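So I finally did the thing I've been threatening to do since about forever and walked the Plilgate rail trail end to end. Well, nearly end to end. I did 30 kilometres of it over two days, with a sleep in the middle, and my left heel would like you all to know it was not consulted.

If you haven't been, the trail follows the old line from Fostbridge out past the dairy country and finishes at Wisach, where there's a pub, a bus shelter and a very good secondhand bookshop that was shut both times I went past (of course it was). Most people ride it. I don't own a bike and I'm a bit of a coward on gravel, so off I went on foot with a daypack, too many muesli bars and the old brown thermos.

Day one was glorious! It was April, so cool enough for a jumper first thing and then that lovely soft sun by morning tea. The first stretch is all cuttings and gum trees and you hardly see a soul. I met a couple on a tandem who rang their bell at me very politely, and a kelpie who trotted along beside me for a good while before remembering it had a job. I ate my lunch on the old platform at Zepeda, which has no station left to speak of, only a strip of grass and a sign, and I can't tell you how good a squashed cheese and pickle sandwich is after that much walking.

The afternoon was harder. There's a long straight bit where you can see exactly where you're going for an hour and never seem to get there, and that's when the heel started up. I'd worn my newer boots. I know. Mum would have had words.
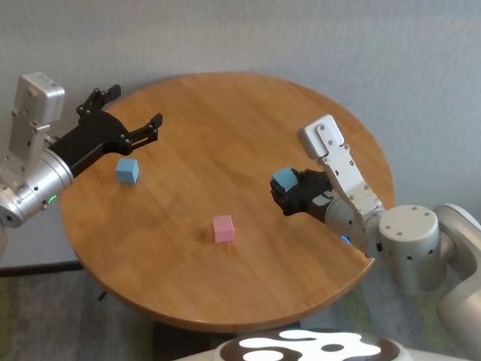

A round wooden table and three little foam cubes.

I stayed the night in Zepeda township, a short detour off the trail, in a room over the bakery. It cost me 48 dollars, which I still think must have been a mistake, and it came with a bath. A proper deep one! I stayed in it until I'd gone pruney, then had soup and went to bed at half past seven like a toddler.

Day two I strapped the heel up, bought a vanilla slice for the road and took it very slowly. The big timber bridge is on this half and it's worth the whole trip. It's 166 metres long and you can't walk over the old one any more, but the path dips down underneath and you get to look up through all those beams with the creek running past your feet. I sat there for ages. The vanilla slice did not make it to Wisach.

I rolled into the pub mid-afternoon, ordered a lemon squash and chips, and took my boots off under the table where I hoped they couldn't be smelled. Next time I'm wearing the old boots and I'm ringing the bookshop first.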